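How to Pack a Small Drum for Shipping

Small drums get damaged in the mail for two reasons: the box was too big, or the skin had something pressing on it. Both are easy to avoid. The steps below work for any drum you can lift with one hand.

What you need

Two cardboard boxes, one larger than the other by at least 2 inches on every side
Tissue paper or a clean cotton cloth
Bubble wrap
Packing tape
A flat piece of stiff cardboard
A marker

Step 1. Wipe it down
Use a dry cloth. Do not use furniture polish, and keep water away from the skin. Go around the studs with a soft brush if dust has built up there. Check that none of them is loose. If one is, tape a note inside the box so the person at the other end knows to look for it.

Step 2. Take pictures
Do this before any wrapping goes on. Carriers want proof of condition if you file a claim, and a plain wall and a clear table make dents and scratches easier to see. Take one of the whole drum, then the head, then any marks that are already there. Vachon asks for pictures with every claim over 1,000 dollars, and Edley asks for them with all claims.

Step 3. Cover the skin
Cut the stiff cardboard into a circle a little wider than the head so it rests on the rim. Lay tissue under it. Tape the cardboard to the wrapping later on, never to the drum. Tape can lift lacquer, and the glue is hard to get off.

Step 4. Wrap the body
Tissue first, then bubble wrap with the bubbles facing out. If there are rings or handles, fold a scrap of cloth behind each one so it can't knock against the finish. Three turns of wrap is enough for most drums.

Step 5. Box it twice
The inner box should be snug. Shake it gently - if anything moves, add paper. Set it in the outer box on a layer of padding and fill all the sides and the top.

Step 6. Label and send
Write the address on the inner box too. Avoid leaving the package in a hot car or on a porch in summer, because skins tighten as they dry. The Danbridge counter takes parcels until 4 p.m. and will weigh them for you.

When the drum arrives, leave it in the closed box for 10 hours before opening so it can adjust to the room.
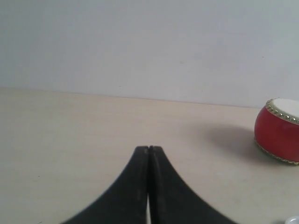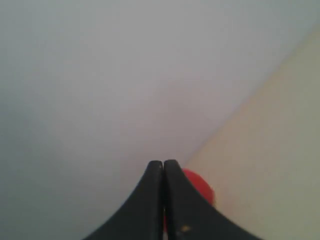
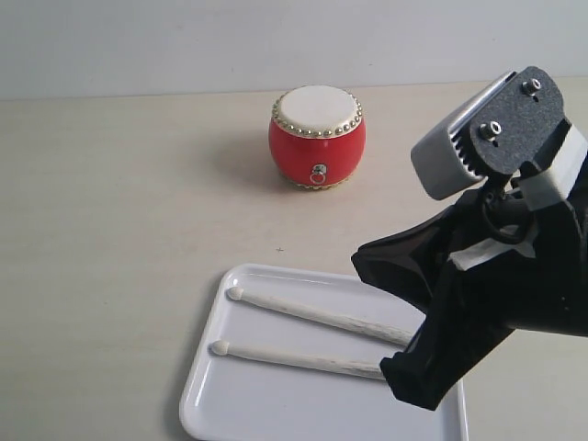 Last picture: red barrel drum with studded rim and ring handle, unwrapped.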